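3.2 Simulated workspace and wrist view

The arm was built by two of the authors in the shared workshop at Grastport, using printed joints, hobby-grade servos and a parallel gripper with two fingers. As the workshop is open to members for most of the day, time on the physical arm was limited. A simulated copy of the workspace, referred to here as Pastness, was therefore prepared so that grasping routines could be tested before they were run on the bench.

The simulated arm follows the measurements of the built one, including the small offset between the wrist plate and the gripper body noted by Martens during assembly. This offset was first left out of the model. The routines then closed to one side of the target, and the error was traced only after the wrist plate had been removed and measured again.

A single virtual camera is fixed to the wrist and looks down past the fingers. Objects are placed in or near a bowl on a dark marble surface. The gripper remains in view along the bottom edge, and its outline was used to check that the camera mount had been modelled at the correct height.
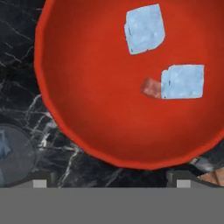
Figure 4. Wrist view in Pastness: two light-blue cubes and a smaller brick-red block in a red bowl, with the gripper fingers apart.

Objects that touch one another are of particular interest to this work. The Gosar routine, written by Lill, separates objects by colour and then fits an outline to each region. It performed well on objects with clear space between them. Where a small object lay against a larger one, the fitted outline was often too wide, and the planned approach brought a finger down on the neighbour. Similar colours made the problem worse -- a red object against a red wall could be lost altogether under soft lighting.

Two changes were made in response. The colour threshold is now set separately for each layout, and the approach angle is chosen so that the fingers close along the side with the most open space. Each layout was run 20 times under the new settings, with the lighting moved after every 5 runs. Layouts in which the arm could not reach the target without striking the rim were kept in the set and recorded as refusals.

The rim itself required some care. Its simulated shape is made of short flat faces, and contact with the edge between two faces could push a finger sideways. Sison reduced this effect by adding a 10 mm margin to the rim during planning. The margin was kept when the routines were moved to the physical arm, as described in Section 3.3.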